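Room notebook - guest bedroom, walls and ceiling
25 May 2023
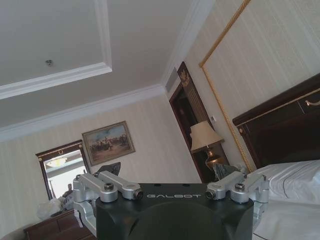
Started on the bedroom after lunch. Kwame Addo had the keys from Drumadholm and let us in. Today was for looking and writing down, plus the two test patches on the paper. No paint opened.

Ceiling first. Off-white, with the rectangular tray and the white raised molding around it. The finish we have down for it on the Skelum sheet is "white", and that is wrong for the flat of the ceiling. Next to the molding it is clearly the warmer of the two. I have changed the line to two entries, one for the flat and one for the trim. Dzifa Quansah should check that before she orders, otherwise we end up with one color for both again, same as the corridor.

There is a small round fitting up by the tray. I could not say from the floor whether it is a sprinkler head or a detector. Ask Kwame. Either way it gets covered before anyone rolls the ceiling and uncovered the same day.

Crown molding is the white band where the ceiling meets the walls. I want the joints looked at from a ladder. Flynn thinks a bead of caulk will do wherever it has opened up. I would sooner see it first. Left open.

Wallpaper. Pale cream with a faint vertical stripe. The stripe is so faint that you lose it if you stand square to the wall with the lamp on, so look along the wall instead. It matters for patching, as the stripe has to line up or the join shows from the door. Philomena Abugri brought the two Cirkell rolls from the store and neither is marked with a batch. She will cut a strip from each and tape them up at eye level for a few days, one in daylight and one in the corner.

Test patches:
Patch A, low on the wall. Dry sponge only, 2 passes.
Patch B, beside it. Sponge barely damp, then blotted.
Look at both tomorrow morning before deciding. Don't let anyone wipe the rest of the wall meanwhile.

The painting. Gold-toned frame, a crowd of small figures on pale ground with a light blue sky. Lukian says cavalry, I think they could just as well be foot soldiers. Entered as "figures, crowd" and we can argue later. Has to come down before the paper is cleaned. Two people, gloves on, and it goes flat on a blanket, face up. Dzifa has the hook bag. Old hook is rated 85 lb according to the job card, so it can go back on the same one if the plug is sound.

The mirror hangs lower and to the left of the painting. Dark wood frame with the little ornament at the top center. Hold it by the sides when lifting, never by the ornament - we glued one of those back on at Kiani and I don't want to do it twice. Dust the frame with the soft brush, no polish. When checking the glass for marks, switch off the ceiling light, as the reflection washes out everything near it.

To bring next time:
100 blotting sheets
soft brushes, the wide ones
blue tape
the short ladder
blankets for the painting and mirror

Lukian Prokopenko is writing up the trim sizes and will add them under this entry. Flynn Hollis has the caulk question. Ceiling work is pencilled in for June, after the paper is settled. Keys went back to Kwame at five.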